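March, evening, after the dishes

I have moved the heater closer to the desk and now my left foot is warm and the right one is cold. Outside it rains the small kind of rain that Puminham is good at. I wanted to write yesterday but I fell asleep with the lamp on.

Today I finally went to the evening class for bread. I had paid for it in January and missed the first 2 lessons, one because of the cough and one because I took the bus in the wrong direction. The room is behind the old Bollance shop, up a narrow staircase that smells of coffee. Naomi Kirui teaches it. She speaks very fast, and when she saw that I was writing everything down she told me to put away the pen and put my hands in the dough. I obeyed, but I kept the pen in my apron pocket, and now I have an ink spot there the size of a coin.

We made the plain loaf. I have made bread many times with my mother, but she never measured, so I never learned the numbers. Naomi weighs even the water. My dough was too soft and it stuck to my wrists up to the watch. She looked at it and said, "Leave it alone for 30 minutes, it will forgive you." I liked this sentence and repeated it to myself on the way home.

While the dough rested we drank tea and talked about where we learned to cook. The man beside me, Victor Makori, drives a delivery van and wants to bake for his daughter's wedding. He is afraid of the oven. He told us that he once burned a tray of rolls so badly that the neighbor came with a bucket. I laughed too loudly, I think, but he laughed also, so it was all right.

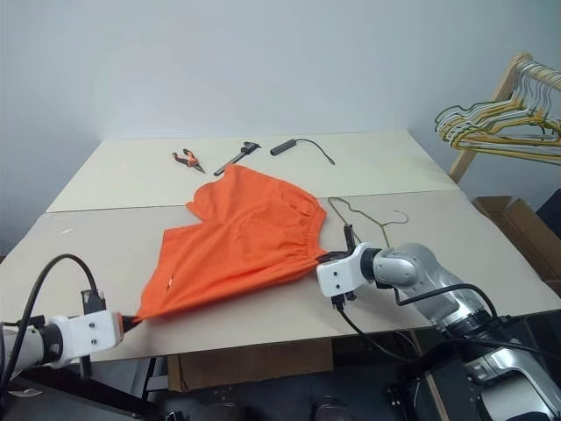 I was surprised how easily I talked. In my first year here I could stay silent a whole evening and go home with a headache from listening. I still prepare some sentences in my head before I say them, and often the subject has changed when I am ready. Tonight I told the whole story of my grandmother's clay oven in Marwat, with the goat that slept against it in winter, and I forgot only one word. The word was "soot." Victor gave it to me. I have written it on the inside cover of this book, under "drizzle" and "reluctant."

My loaf came out pale on one side and dark on the other, and with a crack along the top like a dry river. Naomi knocked on the bottom with her knuckle and listened to it as a doctor listens to a chest. She said it was bread. I carried it home inside my coat and ate two slices standing up, with butter and too much salt.

I should also write about money, because I promised myself to be serious about it. After the rent there is 1,380 left for the month, and the ticket home in summer must come from there. I will stop buying lunch near the office. If I bake on my free days I can take bread with me, and the cheese from the Endero shop lasts a long time.

Mother called at nine. Her knee is better, but she does not want to use the stick – she says it makes her look old. She will be 71 this year. I told her about the class and she was a little offended that I pay a stranger to teach me bread. Then she asked what flour we used, and how long we let it stand, and she did not agree with any of it. We talked for 31 minutes, I saw it on the telephone afterwards.

Tomorrow I must return the library book and buy yeast. The bus card also needs money on it.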